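4. Perception: glass and shiny stuff

Skovinero picks up most solid objects out of the box. Transparent parts need some help. Do this after hand-eye calibration (section 3), not before.

4.1 Open Cluvell, load your workspace profile, go to Depth > Filters.

4.2 Turn hole filling OFF. It papers over glass lids with whatever is behind them and the planner then thinks it can go through.

4.3 Set min confidence to 117. Lower if the handle drops out of the cloud, but save a copy of the profile first.

4.4 Put one object on the table. Just one. Lidded saucepan is a good test, glass + metal rim + long handle.

4.5 Park the arm clear of the object, fingers down. Hit Capture background-free. Wait for 4 passes.

4.6 Check the mask overlay. Knob, lid and handle should be one object. If the knob comes up as its own blob, raise Merge radius one step and recapture.

4.7 Pick a grasp target: knob or handle. Not Auto, Auto is still flaky on lids.

4.8 Dry run in Flarno at low speed before you enable the gripper.

NOTE: white tabletops wash out under bright lamps. Drop exposure untill the highlight stops clipping. Planner timeout is 800 ms, leave it.

CAUTION: collision checking uses the mask, so a handle missing from the mask is a handle the arm will hit. Keep hand on the e-stop for the first run of any new profile.

CAUTION: dont edit the profile while a plan is executing. Stop first, then edit.
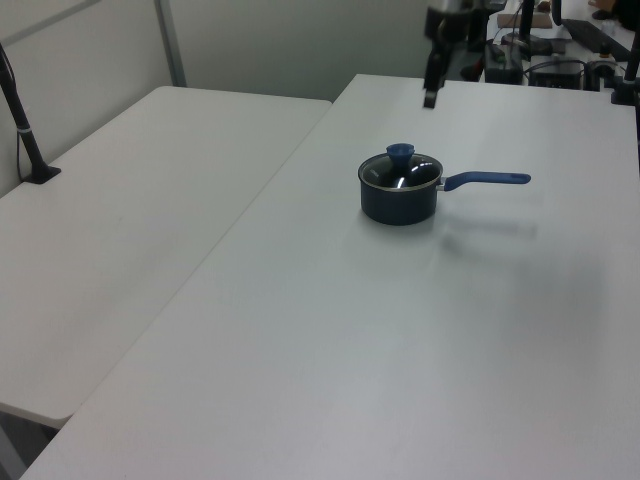

Juhász comments that raising Merge radius fixed the knob but glued two lids together once there was more than one pot out, and asks for the setting to be per object in the next release.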